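Dec 18, 2022

Thread on the folding controller rewrite in Maes, our bimanual stack. Mostly about where the latency went and why the two arms now share one clock. Posts are short, numbers are from our own logs.

Starting point: each arm ran its own process. Left planner, right planner, a coordinator passing messages between them. Fine for pick and place. Bad for cloth, where both grippers hold the same object and any timing error between them shows up as tension.

The symptom was a tug at the start of every lift. One wrist would begin moving before the other and the cloth would slide in the slower gripper. We blamed grip force for weeks. Grip force was fine.

What the logs said once we lined them up: the right arm started its trajectory up to 110 ms after the left. Same command, same plan, two queues. The coordinator sent to left first every time because that was the order in the config file.

First fix, which I don't recommend: a start timestamp in the future, both arms wait for it. This works until one controller drops a cycle and misses its slot. Then it starts late or refuses to start, depending on who wrote the driver. Ours did both, depending on firmware.

Second fix, the one we kept: a single trajectory with 2 arm blocks in it. One sampler, one clock, one abort flag. The drivers receive setpoints and have no opinion about time. If either side faults, both hold position.

Holding position is the right default for cloth. Opening the grippers on a fault drops the corners and you lose the state you wanted to look at. We still open on an e-stop release, but only by operator command.

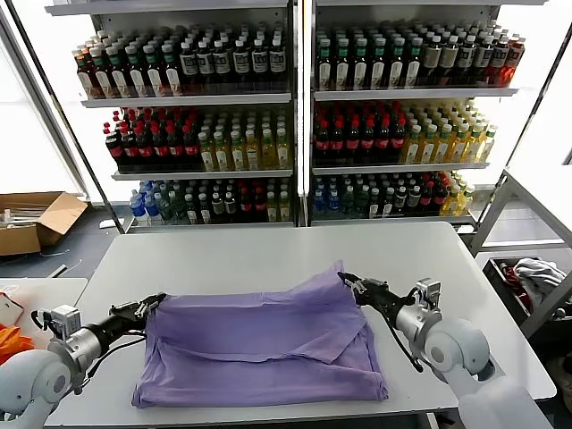 Both grippers on the top corners, right one slightly higher.

On planning. We do not plan in cloth space. There is no mesh and no simulated fabric in the loop. Tekell, our planner, takes two grasp points and a fold line and returns a pair of end effector paths with a constraint on the distance between the grippers.

The distance constraint is the whole trick. Upper bound comes from the grasp points as measured flat on the table. Lower bound is looser and mostly there to keep the middle from sagging onto the part that is already folded. Violating the upper bound stretches the fabric. Violating the lower bound makes a messy fold, and a messy fold can be redone.

We used to enforce the bound at waypoints only. Between waypoints the spline did what it wanted. Moved the check to the sampled trajectory: 3000 samples per fold, evaluated before anything is sent. Cheap compared to the IK.

IK note: solving the arms separately and then checking for collision wasted most of the planning budget. Solutions that were good for one arm put the elbow where the other needed to be. We now solve them jointly, seeded from the last fold that completed. Fewer restarts, and the elbows stay on their own sides.

Perception. Wrist cameras feed corner detection, and corner detection is the weak link. A shirt lying in overlapping layers gives you a lot of edges that look like hems. Creases score high too, especially under hard light from one side.

Things that helped: penalize candidates whose local contour is closed on both sides, and require agreement between both wrist views before committing to a grasp. Things that did not: more contrast, a bigger crop, averaging over frames while the arm was still settling.

Background was a separate problem. Segmentation kept leaking past the far table edge whenever there was anything bright or colorful behind it. We mask to the table plane now, using the calibrated table pose plus a small margin. It took an afternoon. Should have been in the first version.

The cost of the mask: if the table gets bumped, the mask is wrong and nothing complains. So there is now a check at startup that fits the table edges and compares against the stored pose. Out of tolerance means no run. It has annoyed everyone on the team at least once.

Tooling. Vindow is our log viewer. It used to plot left and right in separate panes with separate time axes, which is how the start offset stayed hidden. It now has one axis and draws gripper distance as its own trace, with the bounds shaded.

If you do bimanual work, plot the relative quantities first. Distance, relative velocity, difference in applied force. Per-arm joint plots looked perfect for us through every bad lift.

Not solved: layer count. The gripper can close on one layer or two and the planner assumes whatever perception told it. Finger width at contact is too noisy on thin fabric to separate them. We are trying a short test lift with a check from the opposite wrist camera - early, no numbers yet.

Also not solved: sleeves. The fold line logic treats them as part of the body once they are tucked in, and has no way to notice when one has come back out.

The joint sampler and the bound checker will go into the Brollura tools repo in February, with the config schema and a few recorded trajectories. Tekell stays internal for now, too many assumptions about our arms in it.

Repo will have a replay script that runs without hardware. Bug reports against the replay are easiest for me to act on - attach the log and the config, both files.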